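Visit to the Rekumbridge dam open day
November 25, 2022

The operators of the Rekumbridge dam opened the site to residents in August, the first time since the quarry upstream applied to resume blasting. I went with 12 other people on the late morning tour. Groups were capped at 20.

We met at the Ganau gatehouse, signed a form and walked the crest, a distance of 360 meters. The guide, engineer Firouzeh Mohammadi, stopped twice to show us the seismometers. One sits in a concrete box on the left abutment. The other is down in the inspection gallery, where we needed helmets and the steps were slick.

Most questions were about the quarry. Mohammadi said the company has asked to work a new face 900 meters from the spillway, closer than the old one at Hikau. The dam was built before the current shaking standards, and a new stability study has been ordered. She would not guess at the result. A man from Cárdenas asked who pays if the study calls for repairs. She said that was for the province to answer. 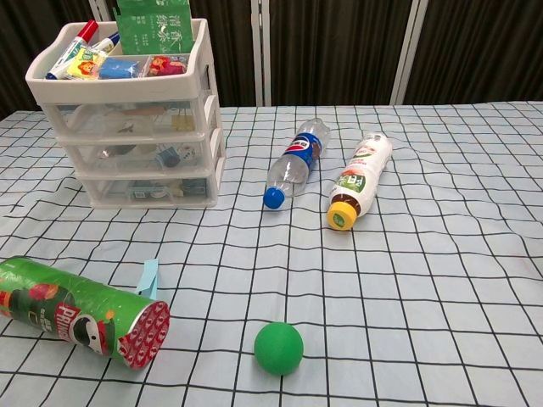
Storage drawers on a table with a grid-pattern cloth.

After the gallery we had half an hour in the control building. The seepage readings used to be copied out by hand each morning and now go straight to a screen. One of the older residents wanted to know what happens in a power failure. There is a diesel generator, and the gates can be cranked manually, though it is slow.

The stability study is due next spring. Written comments on the blasting permit can be left at the Ganau gatehouse until then.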